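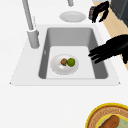 Most published scores for kitchen handling robots come with a success rate and very little else. A rate without its test conditions can't be compared with another rate, and purchasers compare them anyway. The test report needs a fixed minimum content, and simulated trials should be held to it as strictly as physical ones.

The Himberg draft, out for comment since May, asks for two things: the starting layout of every trial and the rule by which a trial was judged complete. Both are right. The draft is weak on viewpoint. It lets a laboratory submit whichever camera it prefers, and a single view may hold no evidence of the task at all.

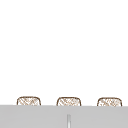
Simulated kitchen: three woven baskets behind a grey panel, no manipulator in view.

A view of this sort should stay in the record. It should not count towards the score. Plakora's last report covered 1667 trials and gave one combined figure for all cameras, with 176 trials marked "not assessable" and then left out of the total. Under a sensible rule those would be listed separately, with the view named.
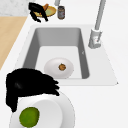 STANDARDS AND TESTING

Work with two grippers raises a further point. One may be holding an item over a plate at the back while the other is at a plate in front of the sink. The draft treats this as one trial with one result. I would require a result for each arm, and a shared time base so that the two can be read together.
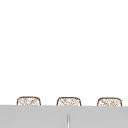

Source: Plistik simulation archive

Clause 7 leaves retention of raw views to the laboratory's discretion. Szabó, which sells test software, has argued that storage costs justify this. I disagree. A score that can't be rechecked should be withdrawn when its views are deleted, and the clause should say so.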